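Planning the purchase of a two-arm bench cell

Part 3: from simulated layout to order list

By now you should have a task list and a rough floor plan. This part turns them into a budget that can go out for quotation. Worked figures are from the Saliba packing bench.

1. Fix the task before the arm. Write down the heaviest item, the widest item and the furthest point the gripper has to reach. For Saliba the items were drinks cans and small goods going into a soft bag. Payload was never the limit. Reach was, and it ruled out the cheaper arm in the Plokon list.

2. Model the cell before you ask for prices. Put in the table, the mounting frame and any furniture that will stay in the room. Move both arms through the task and note where the links, wrists and cables come close to each other.

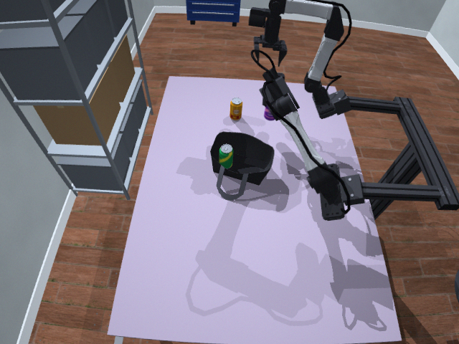

Simulated layout: two arms on a side-mounted frame, with bag and cans on the table.

Mounting both arms on one side leaves the other side of the table free for loading. The cost is shared space. When both grippers work over the far part of the table, the cables of one arm hang close to the wrist of the other. Budget for cable clips and sleeves now — they are cheap on the first order and a nuisance on the second.

3. Price the frame as a separate line. Include slotted profile, brackets, the diagonal brace and floor fixings. Allow 5 per cent spare profile for cutting errors. A frame that flexes will spoil the repeatability you have paid for in the arms.

4. List what the arm quotation leaves out. Check each of these against the supplier's sheet:
Controller and emergency stop
Gripper and spare fingers
Power supply and mains leads
Software licence after the first year
Delivery and unpacking

On our sheet these came to almost 33 per cent of the arm price.

5. Set the spares. Hold 2 sets of gripper fingers per arm and one full cable set for the cell. Put 400 euros aside for consumables in the first year, including test bags and cans.

6. Ask for lead times in writing. The Predell grippers were quoted for November, well after the arms were due. If dates differ by that much, stagger the payments to match.

Send the finished list with the layout file attached. Part 4 covers comparing the quotations.

Oldřich Čierny, Nilora
Last revised 17 April 2021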